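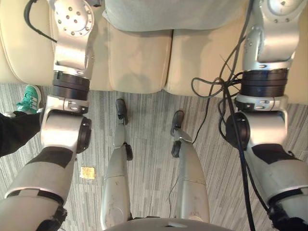
The cream leather sofa, Mukdale sitting room

Dear Cristian,

Second report on the sitting room, and a much cheerier one than the last! I know the form asks for headings and percentages, but you did say on the phone that you'd sooner have it in my own words, so I've put the money near the end and the rest is me rambling on as usual.

Where we'd got to in May was a room with a ceiling, a working radiator and nothing you'd want to sit on. The sofa was the big item in the bid and it was the one I worried about most. We'd said we would buy one good one in place of the three tired ones people had given us over the years, and then I spent weeks going round in circles over which. Fabric was cheaper. Fabric is also what we had before, and I have scrubbed enough orange squash out of fabric to last me a lifetime. So we went for leather, and we went for cream, which I'll admit raised a few eyebrows when I took the swatches round at coffee morning (Hòa Ông wanted brown and still mentions it).

It came from Goteck. It's the square-tufted sort with the stitched seams, nice and deep in the seat, and it makes the whole room look lighter. Delivery was a bit of a saga. They arrived at half past eight in the morning, an hour before anyone was due in with the key, and the two lads sat in their van eating toast until I got there with my coat on over my pyjama top. Then it wouldn't go round the turn in the corridor. We had the inner door off its hinges in the end and it went through on its back with barely a thumb's width to spare. The door is back on but it sticks now, so there's a joiner to find. I've put that under "still to do".

As for how it's being used, the answer is constantly. The parents' group has it on weekday mornings and the reading afternoon has moved in from the hall, where you could never hear a thing over the kitchen fan. We've got eight regulars at the reading afternoon now. They used to perch on stacking chairs and drift off home after half an hour, and last time I had to turn the lights off to get them out. One of the mums told me she'd fed the baby there and dozed off sitting up, and she meant it as a compliment.

Leather does need looking after, and I've learned more about it than I planned to. It wants a wipe with a barely damp cloth, then a dry one, and the conditioning cream twice a year. The fiddly part is the seams between the squares, where the crumbs go. Hòa showed me how to do them with a soft brush, working along one line of stitching and then the next, and she's written it out on a card that lives in the cupboard with the brush. We keep a few coloured cloths by as well, so that anyone who spots a mark can deal with it then and there. No sprays! Somebody used a kitchen spray on one of the old vinyl chairs and it went sticky and never recovered.

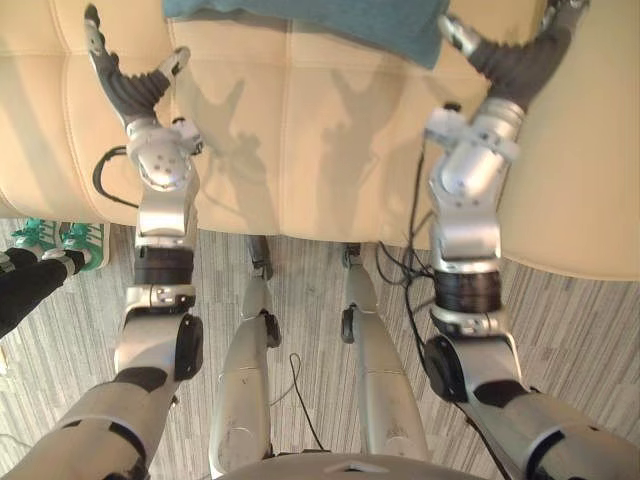
I did ask Gallegos for a price on having it professionally cleaned once a year, and they came back at £100 a visit, which seemed a lot to me for something we can mostly do ourselves. I've said no for now. If you think Hillell would rather we had it in the budget for next year, tell me and I'll go back to them.

Now the money. The sofa and the other furnishings came to £3,019 all in, and we paid £207 on top for delivery and taking the old ones away. I'd hoped the disposal would be free but two of them had no fire labels, so the charity shop wouldn't touch them. Receipts are in the envelope. The Goteck one has printed very faintly, so I've written the total on the back in biro, and I can ask for a fresh copy if your finance people are fussy.

Still to do: the sticking door, as above. A side table, as people are putting mugs on the floor and I have already kicked one over. A reading lamp for the far corner, as it gets gloomy in there by four o'clock. The curtains are at the menders and I keep being told "next week". None of this needs extra money from you, there's enough left in the small items line as long as I don't get carried away over the lamp.

One thing I'd like your view on. The Mukdale lunch club have asked whether they can use the sitting room once a fortnight, with food. I said yes to the room and maybe to the food, and I'd feel happier if we agreed something about soup before they start. A tray each might do it. If you've had the same question from any of your other groups, I'd love to know what they decided.

You're welcome to come and try the sofa out whenever you're over this way. Mornings are busiest, and if you come after two you'll get a seat and probably cake.

All best, and thank you again to everyone at Hillell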